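# Civel Hand Controller, with Practice Scenes

Civel is a hand controller for showing a robot arm what you want done. You hold it, you move, the arm moves, and every joint angle and finger position gets written to disk. Sooner or later you have enough recordings to train something. We sell the controller, the recorder software and a set of simulated practice scenes. We don't sell patience, although customers do ask.

## What you get

- One Civel grip, left- or right-handed (please check before ordering, we've seen the return forms)
- A base unit and 3 cables, one of which you will lose
- Grivbridge, the software that passes your hand motion to a real arm or a simulated one
- The Hellness scene pack, for practicing where nothing can be dented

Grivbridge treats the simulated arm and the real one the same way. Switch the target in the menu, re-center the grip, squeeze the trigger twice, and you're driving. Most people should spend their first afternoon in the simulator. Most people skip that and spend their second afternoon there, after a talk with whoever owns the arm.

The wrist view is the one you'll be working from when you close on something. It takes some getting used to. The gripper takes up a good part of the picture, the light does what it likes, and your sense of depth goes out for coffee.

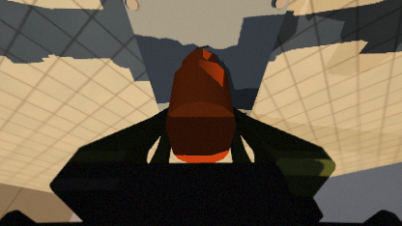

Come in slowly, square up, and close the fingers only when you've stopped moving. If you do grab too early, hold the side button to rewind to the last pause and go again from there. The bad attempt goes into a separate folder called "discards," where it can embarrass you later. Some teams train on those too.

Hellness scenes are built from plain, flat-sided shapes so they'll run on an ordinary office laptop. They won't win any beauty contests. Unnur Grímsdóttir, who built the pack, considers this a feature and has asked us to stop bringing it up.

## Specs

| | |
|---|---|
| Grip weight | 514 g |
| Cable length | 3 m |
| Practice scenes | 21 |
| Recorded data | joint angles, finger opening, wrist view, trigger events |
| Part number | 1578 |

## Before you order

The grip is wired. A wireless version is being worked on by Sebastian Lazăr, and he'd like you to stop emailing him for a date.

Civel doesn't include a robot arm. It says so on the box, on the invoice and now on this page. If your arm isn't in the Grivbridge menu, send us the model name and we'll tell you whether there's a driver. For older arms you may need the Ghiță adapter, sold separately.

Orders placed after December 23, 2021 ship when we're back from the holidays.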